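4.2 Equipment plan and costs

The purchase was planned in two stages, and the arms were left for the second. Most of the early questions about the packing cell did not depend on owning hardware. We wanted to know whether two arms could share one table without getting in each other's way, and whether one type of gripper could be used for boxes and cans. Both could be studied in simulation, on computers the group already had.

Two suppliers were asked for prices in May. Visero quoted for a pair of arms with grippers, mounting plates and one visit for setup. Bremmont quoted for the arms alone and listed the grippers as a separate line, with a longer wait for delivery. The two offers were hard to compare until Serena Bassi rewrote them on one sheet, with shipping, spare fingers and the yearly service fee added to each. Once that was done, the gap between them came to $1,124 — less than we had expected from the first page of either quote.

The grippers took the most discussion. A short, flat can sits low on the table, so the fingers have to come down close to the surface, and a gripper with a bulky housing leaves little room for error there. Upright cans are easier to reach but easier to tip. Boxes lying on their broad side may be too wide for the fingers in one direction and fine in the other. We therefore set aside about $1,000 for replacement fingers in the first year and did not count this money toward the arms.

Floor space was the other limit. The room at Prarkham has one door wide enough for a bench, and the table had to be sized to fit through it. Eun-seong Yeom set up the simulated cell with one arm at each side of the table so that reach could be checked before the bench was ordered. The arrangement used for these checks is given in Figure 2. Grocery items were chosen because replacements are cheap and any store carries them.

Some costs are left out of the plan. Staff time is not included, nor is the electrical work, which the building pays for. We also did not price a second bench — that decision waits on the results from the first.

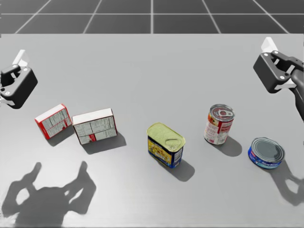 Prarkham, June 2019
Figure 2. Simulated cell used for the reach checks, with two boxes, a rectangular can, a soup can and a tuna can on the table between the grippers.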